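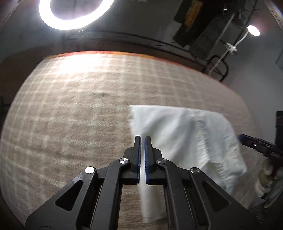

White cloth garment on a beige plaid blanket.

Drosik tracked the drums for their second album, Cekau, in 3 days at Dreltside. Guitarist Normunds Kalniņš tuned down to B and used one amplifier throughout.

"We had 144 takes and kept few of them," he says. "The fast songs sit at 100 beats per minute with the snare doubled. Any quicker and the riffs blur."

Bassist Liis Raudsepp recorded through a distortion pedal and a clean line, blended at the mix. "The clean signal carries the low end. The pedal is only there for the midrange."

Vocals came last, with no pitch correction. "Liis Lill shouts from the chest, so we set the compressor low," Kalniņš says. The album is out in August.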